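MEDIA RELEASE
December 4, 2023

Clindura's community table returns for a second summer

The Hustorau supper program is coming back to Clindura, and this time there'll be room for everyone who missed out last year!

Starting next week, the Clultow Neighbourhood Centre will serve a free sit-down meal four nights a week, cooked by locals and open to anyone who turns up hungry. No bookings, no forms, no questions at the door. Last season the kitchen dished up 3,449 meals, well past what the organisers had hoped for when they opened in a hall with a borrowed stove and one good knife.

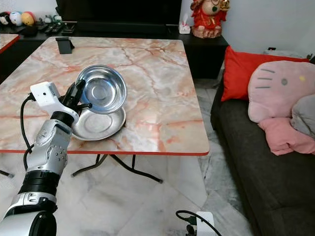 "We thought we might get a few regulars," said program coordinator Kha Ninh. "By the third week we had grandparents, shift workers, uni students and a whole under-12s cricket side, all arguing about who made the best dumplings. I can't wait to do it again."

The new season brings a bigger kitchen, a second oven and 17 home cooks on the roster, up from nine. Each cook picks the menu for the night, so expect lemongrass chicken one evening and lentil shepherd's pie the next (the pie has its own fan club).
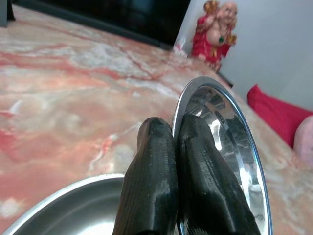
Stainless steel tableware, a staple of the Hustorau supper program.

Produce will come from growers at the Đàm market garden on the edge of town, who have set aside two long beds of herbs, silverbeet and snake beans for the program. Anything left over at the end of the night goes home with guests, so bring a container if you've got one.

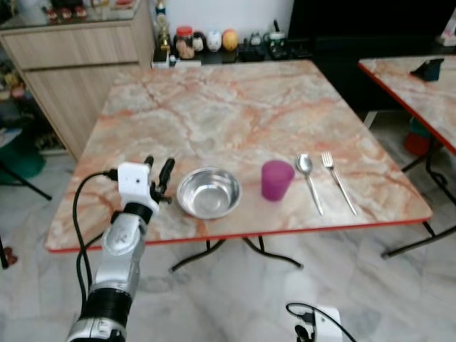
Learn a dish, share a dish

Also new this summer are the Saturday cooking classes, run by Thu Trình, who taught food technology for most of her working life and has been itching to get back in front of a class. They're free, they run for two hours, and kids are welcome with an adult.

"I want people to leave with one dinner they can make without looking at a recipe," she said. "Broth first, then rice, then we get a bit fancy!"
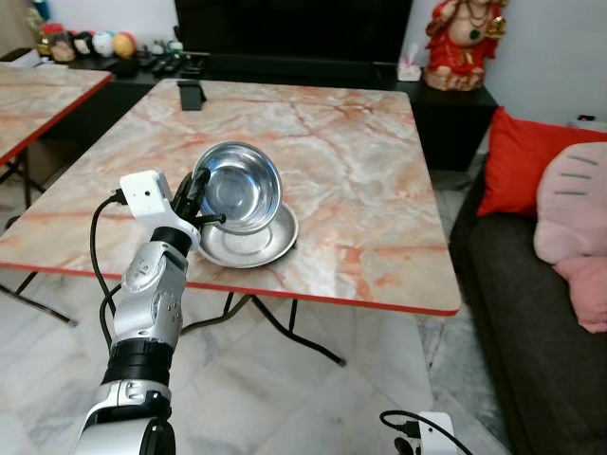

Clindura households are being asked to help fill the cupboards before opening night. The centre can seat about 100 people at a time and would love more sturdy, everyday crockery and cutlery. Plain stainless steel bowls and shallow plates like these are perfect, and odd ones are just as welcome as full sets. Drop them at the front desk on any weekday before five.

Doors open at 5:30 pm and dinner is on the table at six. Cooks who'd like to join the roster can leave their details at the desk.

Media contact: Kha Ninh, Clultow Neighbourhood Centre, Clindura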